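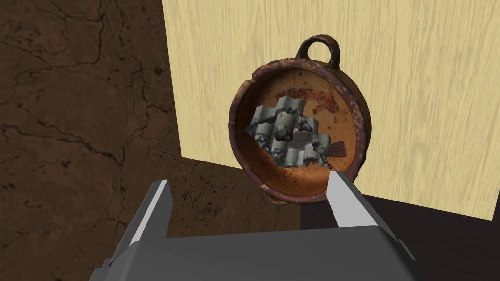
Round clay bowl with a loop handle, painted inside.

Home Renting Repairs Deposits Contact

Apartment Walk-Through Checklist, With My Comments
Unit 514, Welley Apartments
Sunday, February 7, 2021

I fill this out every winter and send a copy to Gorow Management by email. The first version was a form they gave me at move-in. I have added lines to it over the years. Anyone who rents is welcome to copy it. Marks used: OK, Watch, Fix.

ENTRY AND HALL

Door closes and latches without being pushed: OK
Deadbolt turns fully: OK
Peephole clear: Watch. Scratched on the outside. It was scratched when I moved in and the move-in sheet says so.
Smoke alarm sounds when tested: OK
Carbon monoxide alarm sounds when tested: Fix. The test button does nothing with a new battery in it. Reported by email the same day.
Exit light in the hallway: Fix. Out since January. This is building property, so I put it on a separate line from the unit.

KITCHEN

Burners light: OK
Oven door seal: Watch. Split at one corner.
Shutoff valve under sink turns by hand: OK
Cabinet floor under sink: Watch. Old stain, dry to the touch. I put down a paper towel overnight and it was dry in the morning.
Outlet beside the sink trips and resets: OK
Fridge drain pan: OK

BATHROOM

Fan pulls a sheet of toilet paper up and holds it: Fix. The paper drops.
Caulk along tub: Watch. Pulling away on the wall side.
Toilet rocks when sat on: OK, no movement
Ceiling: Fix. The brown ring is larger than it was last year. I traced the edge in pencil then and the stain is now past the pencil line by the width of my thumb. Lolurero Plumbing came in January and opened the ceiling of the unit above, but nothing was done in mine.
Hot water at tap: OK

LIVING ROOM AND BEDROOM

Windows open, stay open, and lock: Watch. The left bedroom window has to be propped.
Radiator valve: OK, no hissing
Baseboards pulled away from wall: OK
Floor level by the closet: Watch. Soft spot, same as last year.
Outlets, each tested with a lamp: OK except the one behind the bed, which is loose in the wall. Fix.
Signs of mice: none

PAPERWORK

Signed lease on hand: yes
Move-in sheet on hand: yes, with both signatures
Renters insurance current: yes, through Aasen. Check whether yours covers water that comes from another unit. Mine did not until I asked for it and paid more.
Deposit receipt: yes, $3,000
Repair requests from last year, printed: yes. Two have no reply.

COMMENTS ON THE FORM

The Gorow form has one box for the whole bathroom, and the box is small. If you write "stain" in it, there is no telling later how big the stain was or where. Use the back of the page.

Write down the date you sent each request and who you sent it to. Phone calls do not leave you much. After a call I send a short email that repeats what was said.

Do not sign a blank or half-filled form, even if the person from the office is standing there. I was asked to do this once and said I would bring it down later, and they accepted that.

Next check of the ceiling is in 5 weeks.

Ataberk Tatlı

COMMENTS

marlene_k
I'm in a different building with the same management. Our form doesn't have a line for the carbon monoxide alarm either. Added it.

Dop
They kept $429 of mine for "bathroom wear." I had no pencil line, no photos, nothing. It took almost a year to get half of it back.

Ataberk Tatlı
Dop, did they ever send you an itemized list? If it only said "wear" I would ask for the invoice.

Dop
One line, no invoice. I'll write to them again.

3rdfloor rear
The toilet paper test works. My fan failed too. Which valve do you mean under the sink, the hot or the cold?

Ataberk Tatlı
Both. Turn each one off and back on, slowly, and look for drips afterward.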